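White film on everything out of the dishwasher, is it the water or the machine?

Asked by Kibet Rotich
6 December 2019
Posted in: Kitchen and Cleaning

Hi all, hoping someone has been through this. We moved into our place in May and it came with a Grimmont dishwasher, no manual, age unknown. For the first few months it was great. Now every single load comes out with a chalky white film, worst on the drinking glasses and anything plastic. The stainless stuff looks okay unless you tilt it toward the window.

I've been using Enia tablets the whole time, the ones in the yellow tub. I tried running it on the hot cycle and I tried using fewer dishes per load, and I really can't see a difference. If I wipe a glass with a wet thumb the film smears and then comes right back when it dries. My sister-in-law says the pump is dying and I should get a new machine before the holidays. I would love not to do that!

We're on town water, and there's crust on the showerhead too, if that helps. Anything I should try before I start shopping?

Wajid Usmani
Crust on the showerhead is a big clue, so I wouldn't blame the pump yet. You've got hard water, and I'd bet money that's most of what you're looking at.

Do the vinegar test first. Take one of the bad glasses and stand it in plain white vinegar for 20 minutes, then rinse. If the film is gone, it's minerals and you can fix it. If the glass still looks foggy, that's etching, and I'm sorry to say it's permanent (I lost a whole set of wine glasses that way, they were a wedding present, we don't talk about it).

Assuming it's minerals, pull out the bottom rack and get the filter out. On mine it's a quarter turn to the left and it lifts straight up. Scrub it under the tap with an old toothbrush. Then put 2 cups of vinegar in a bowl on the top rack and run the hottest cycle with nothing else in there. While you've got the door open, look at the spray arms too. Mine had little plugs of scale in the holes and I poked them out with a toothpick.
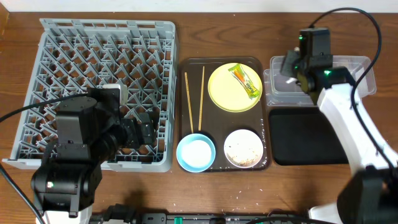 After that, fill the rinse aid. I skipped it for years thinking it was a scam to sell more bottles, and it made a bigger difference on our glasses than any tablet I ever bought. Turn the dial up to 5 if yours goes that high and work back down if you start seeing streaks or rainbow smears.

Oh, and run the kitchen faucet until it's hot before you press start. Our machine is on the far side of the house from the water heater and it used to fill with cold water for the whole first part of the cycle. The tablet would just sit there in a lump.

For plastic, I gave up and wash it by hand. It never dries right in ours anyway.

bremilari_fan
get a softener. done

Ševčík
I agree with most of what Wajid wrote but go easy on the vinegar. Once in a while is fine. I was doing it every week and the door gasket on my old machine went stiff and started dripping on the floor. Citric acid powder is what I use now, you can find it with the canning supplies, and I only do it when the glasses start looking dull again.

Also check the back of the tablet tub. Some of them say they already have rinse aid in them and people leave the dispenser empty because of that. With water like yours I'd fill it regardless.

And look inside the door or at the bottom of the tub for a big screw cap. If there is one, your machine has its own softener and it wants dishwasher salt (the coarse kind, don't use table salt). Mine sat empty for the first two years because I thought it was a drain.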